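Five weeks with the grippers

I joined the data team at Skullamitz in February, and my friends at home still ask me what I do the whole day. I hold a gripper in my hand and I do small tasks with it, so that a learning system can later try to do the same. English is not my first language and this work is not easy to explain in any language, but I will try.

Our project is called Udari. The target for the first part was 2000 good examples. We passed it earlier than I expected, and when I checked the list before lunch the total was 3834. After this the plan was made bigger, of course.

Where we work

We share the floor with other people. It is an open office with big windows on one side and trees behind them, and there are two small plants on the divider behind my desk. I like this place more than a closed laboratory. The light changes from morning to evening, and for the learning this is useful.

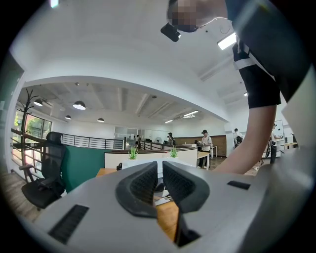
How one example is made

Before I start I look at the pads of the fingers. If there is dust in the small holes of the surface, I clean it with a cloth. Then I read the task card and say the task number aloud. I begin with the fingers open, I do the task once, and I stop with the fingers open again. If I make a mistake and correct it, I keep the example and write "corrected" in the sheet. In my first days I deleted all of these – this was wrong, and I am still a little sorry for it.

My speed was also a problem. I moved as I move my own hand, much too quick. Now I count slowly to 2 before I close the fingers.

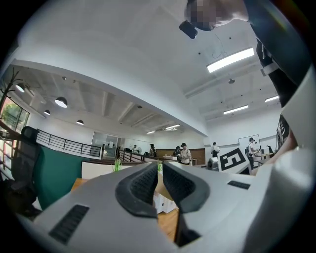

Udari Notes, no. 5

I write these notes mostly for myself, but some colleagues from Brannigan, our partner, read them too, so I try to keep them in order. Their question last time was about the sheet. We use Zistel, a simple table tool, with one line for each example: the task, the person, the result and a free remark. The free remark is the part which I would never remove. "Took it from the left" or "slipped, second try" helps very much when somebody must later decide which examples to use.

The other thing they asked is whether it is better to have one very skilled person or many normal ones. I can only give my opinion.
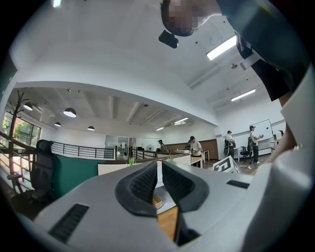

I think many normal ones. When I look through my own examples I see that I always come to the object from the same side, with the same small turn of the wrist. A system which learns only from me would learn my habits too. My colleagues have other habits, and one of them is left-handed, so her examples look quite strange to me, but they are good.

Next month we begin with tasks for two hands. I have tried it a few times and my left hand is terrible. I will write about it when I have more than complaints to report.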